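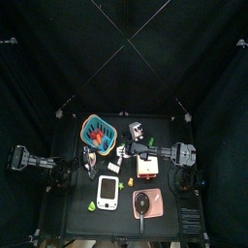 Things I have learned from owning more toy kitchen than real kitchen. A thread, because it's half past nine in the evening and I am still finding vegetables.

The toy toaster is cream with an orangey-red base and a red knob on the front. My own toaster is grey and has a crumb tray I'm frightened of. I would swap them tomorrow if the small one could be persuaded to make toast.

Toy vegetables live in the teal basket with the orange rim. That's the rule. The basket has slotted sides, so you can check for the aubergine without tipping the lot out, and yet the lot gets tipped out daily.

The aubergine is smaller than the carrot I had for lunch. I don't know who decided every play food set needs an aubergine. I've met very few four-year-olds who will eat one and plenty who will serve you one, on a plate, with a stern look until you finish it.

There's a tan thing in with the veg that I've been calling a potato. It has been a potato, a bread roll, a stone and, for one long afternoon in September, a patient. I'm sticking with potato for filing purposes.

The frying pan sits on the pink tray. Black pan, long handle, and the handle sticks out over the end whichever way you'd like to be sensible about it. I have now caught it with my sleeve often enough to feel I'm in a proper kitchen.

Somebody replied to ask what the white machine with the black bits is. Good question! Coffee machine or the bottom half of a blender, depending on who's running the café. I've been handed both a latte and a soup from it within the same minute, and charged 60 pounds for the soup.

Same trouble with the white thing with the dark screen and the row of buttons. I say scales. The other view is that it's a tablet. It has been used to weigh a carrot and then to ring the carrot's mother, so we may both be right.

Bought most of this second-hand in one go, in a box marked KITCHEN ETC. The etc. was doing a lot of work. The seller said it was "mainly Bretar with a bit of Vivau", as if I'd be able to taste the difference.

For anyone new to this: the sets don't match and they never will. One firm thinks a carrot should be the size of your finger, another thinks a star should be a foodstuff. Put them all on one table and let them sort it out.

Yes, there is a small green star. No, I don't know what course it is. I've had it as a garnish and I've had it as change.

The lime-green wedge is more of a worry. Could be cheese. Could be fruit. If it's cheese I'd want it out of the house, and if it's fruit I'd want to know which one. It has its own corner of the table until somebody rules on it.

My sorting system, which I've been asked for precisely once: food in the basket, pan on the tray, anything with buttons or a knob in a row at the back. It takes 15 minutes to set up and is undone by the first order of the day.

I did try the proper storage. Bought a Kozan tub with 5 compartments and little lids. The compartments were lovely. Everything I owned was slightly too big for four of them, and the fifth held the star, very comfortably, by itself.

Returned the tub. Kept one lid by accident. It's now a plate.

Washing, since two of you asked. Hard plastic goes in a bowl of warm water with a drop of washing-up liquid, then a rinse, then a tea towel. Anything with a battery hatch gets a damp cloth and nothing more - I lost a Stestex kettle that way and it sang for two days on its way out.

Do check inside the toaster before you put it away. I won't say what I found in mine. It had been a real satsuma segment at one point.

The black table is a mixed blessing. Bright things look marvellous on it, like a very small jeweller's that only does veg. It also shows up every crumb and bit of fluff from across the room.

Current status: carrot in basket, aubergine in basket, potato (pending) in basket. Café reopens at eight. I've been told I'm on pans.

Late edit for the person asking if the basket is meant to lean like that. It leans. I've straightened it before and it made no difference to the service.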